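4. Loading country tables into Wumis

Wumis compares national statistics such as income per person, school enrollment and average winter temperature. Load the tables before you open the Compare screen.

1. Open Data > Import and choose your file. Each row must be one country in one year.

2. Match the columns. Country name and year are required – the rest are optional.

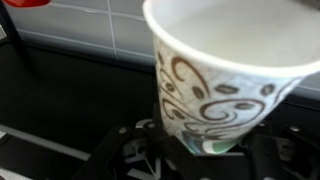 Paper cup with brown swirl pattern.

3. Set the first year. The Omoregie series starts in 1893, but the early rows have many gaps.

4. Choose a minimum sample. The default is 19 countries.

Note: Countries with fewer than five yearly values are left out of the trend line. They stay in the table. 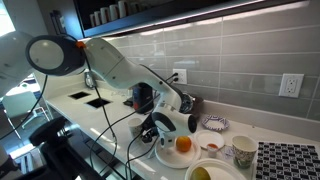
5. Click Run. Results are saved under Reports with the name of the import file.

Caution: A correlation between two national averages says nothing about single persons, and it does not show cause. Keep the notes column when you export.

Tables in the old Villusex format must be converted first (see section 5). Send conversion errors to Rocío Palma at the Skernport office.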